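Picking a Gray for the Back Room

I finally painted the back room last month, and a few people asked how I settled on the color, so I'm writing it down while I still remember.

The room faces north and gets direct sun for maybe an hour in the early morning. The old color was a yellow cream that the previous owners had used in every room of the house. It looked fine in the hallway. In the back room it looked like weak tea, and by 4 in the afternoon in December it looked brown.

I wanted a gray. I went to Nikolaidis, the paint store near the bus depot, and came home with far too many chips. Most of them went in the trash that same evening. A chip is too small to tell you much, and it has a white border that makes every color look cleaner than it is. I cut the borders off the ones I kept, and that alone knocked out two of them.

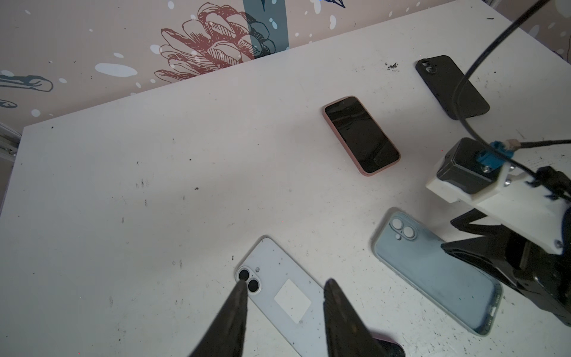 Next I bought sample pots. I got five, which was one more than I needed. I didn't paint them straight onto the wall. I used pieces of heavy white card, two coats each, and left a day between coats. With cards you can move the color around the room, hold it next to the floor, and stand it beside the window where the wall is always darkest. If you paint patches directly on an old wall, the old color sits all around the patch and you end up judging the difference between the two. My yellow cream made every gray look purple.

So the first thing I learned was to put a wide sheet of plain white paper behind the card. The purple mostly went away. One of the grays really was purple, though, and that one came out.

The second thing was the light bulbs. I had two kinds in the same ceiling fixture, one warm and one cool, and had never noticed. I replaced both with the same warm bulb and looked again. Two of the remaining four grays turned green. I know the bulbs hadn't changed the paint, but I live in that room mostly in the evening, so the evening color is the one that counts for me.

That left a pale gray from Woltis called Ullton and a darker one from the same range, number 288, which has no name that I could find. I liked 288 better on the card. It had some blue in it and looked good against the oak floor. I came very close to buying two gallons of it.

I asked Tihomir Ivanov to come by and look. He painted theater sets for a long time and he is quick about these things. He put the 288 card in the corner, where the two walls meet, and folded it down the middle so that each half lay on a different wall. I hadn't thought of that. Each side throws its color onto the other, and the whole thing goes a step darker. He said to expect the room to look like the inside of the fold, and that the flat card was only telling me about one wall. Folded, 288 was close to slate. Ullton, folded, looked about the way I had imagined 288 would.
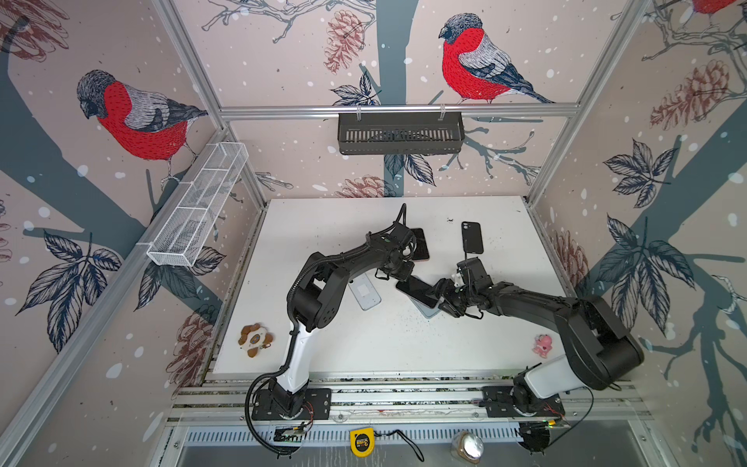

I bought Ullton. The trim is a plain white, the cheapest decent one they had, in satin. I thought about an off-white for the trim, but next to a gray this pale it just looked like the paint had aged.

There is one wall with the bookcase on it, and I considered doing that one in 288 so as not to waste the idea completely. I held the card up behind the books for a while. The spines are already every color there is, and the dark gray made them look busier. I left that wall the same as the others.

For anyone who wants the practical details – I used a Trusura roller with a medium nap, and it left a little more texture than I would like near the door. Two coats covered the cream everywhere except above the radiator, where I did a third. The color dried lighter than it looked in the tray and then seemed to deepen over the next few days, or I got used to it.

The leftover cards are in a folder with the color names on the back. I want to do the stairs in the spring, and I already suspect the green-looking gray will work there, where the light comes from the landing window and nobody sits in the evening.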